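4 min read

Filed under: Home & Kitchen, Small Fixes

I burned my thumb on a sheet pan in January, nothing dramatic, and spent what felt like a whole evening pulling things out of the bathroom cabinet looking for something to put on it. I found a hotel sewing kit. I found cough drops welded to their own wrappers. By the time I found the burn gel I'd forgotten which thumb it was.

So this is my post about the kitchen first aid drawer, which I should have set up years ago. If you cook most nights, you want the stuff in the kitchen, and you want to be able to open it with one hand, with your elbow if necessary.

Pick the drawer first. Mine used to hold takeout menus and a hand mixer I don't own anymore. It's next to the sink, far enough from the stove that the heat doesn't get to it (ointments go runny and adhesive gets gummy if they sit somewhere warm all summer). A high cabinet is no good. You don't want to climb on a stool while you're bleeding! If you have little kids around, though, go with a latched box on a shelf they can't reach, and skip the drawer.

Now the dividers. I bought a set of bamboo ones at Trandaven, the housewares place by the train station, and they were a quarter inch too tall, so they went back. What I use now are the trays that mushrooms come in. Washed, dried, lined up front to back. They slide around a bit until you put a dab of poster putty under each corner.

Small stuff goes in front: adhesive bandages in two sizes, gauze pads, a roll of paper tape, tweezers. I stand the boxes up on their ends like books, so I can read the fronts without digging. Flat stacks always turn into a pile, and the thing you want is always on the bottom – I have tested this extensively.
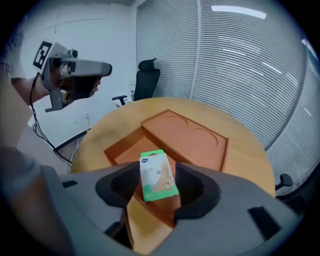

Clotilde Leblanc wrote in to say I'm wrong about keeping everything in its box. She tips her bandages into an old mint tin, snips the size panel off the carton and tapes it inside the lid, and says she can get one out in the time it takes me to find the flap. I tried it for a week and, okay, she has a point about the everyday ones. I still keep boxes for anything with directions printed on it, and for anything with a date, because I will not remember. She also says blunt scissors belong in that drawer and nowhere else in the house, and on that we agree completely.

Speaking of scissors, tie yours down. I looped a length of kitchen twine through one handle and knotted it to the drawer pull on the inside. It looks silly and they have never once wandered off to the gift wrap.

Behind the small stuff I keep the bulkier things: a stretchy wrap, a cold pack cover (the pack itself lives in the freezer door, behind the peas), disposable gloves. The gloves are the most useful item in there. A bandaged finger and a bowl of meatball mix do not belong together, and a glove over the top fixes that.

For labels I write on masking tape with a laundry marker. The 12 fancy vinyl ones I ordered from Dremarine peeled up at the corners as soon as the dishwasher steamed at them. Masking tape peels too, but it costs nothing, so who cares.

Then there's checking it. I go through mine when I change the clocks. Anything past its date goes, and any bandage with a torn wrapper goes. Write the expiration month on the end of the box that faces up, big, in marker. The whole business takes me 4 minutes, and I usually do it while pasta water is coming to a boil.

One more thing for burns: run cool water over it before you even touch the drawer. Cool, from the tap, and keep it there much longer than you feel like. Skip the ice and please skip the butter – my aunt swore by butter and she was wrong. If it's a big burn or a deep one, or it's on your face, go get it looked at.

Next time I'm doing the drawer under this one, which has 2 garlic presses in it and something with a crank that I can't identify.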